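Equipment budget: second pair of arms

The quote from Brultow for a second two-arm station at Follham has come in, and Halldóra Skov has put it into next year's plan. Delivery is 23 weeks from order, so we need a decision by November. Spare gripper fingers are extra, at £2,097 for a set of five.
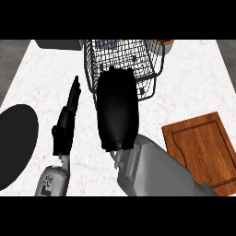 Until then, kitchen tasks will be tried in simulation first and station time booked through Ruba Matar. Lavoie has also been asked to quote for servicing. Send any other requests for the equipment list to Halldóra by Tuesday.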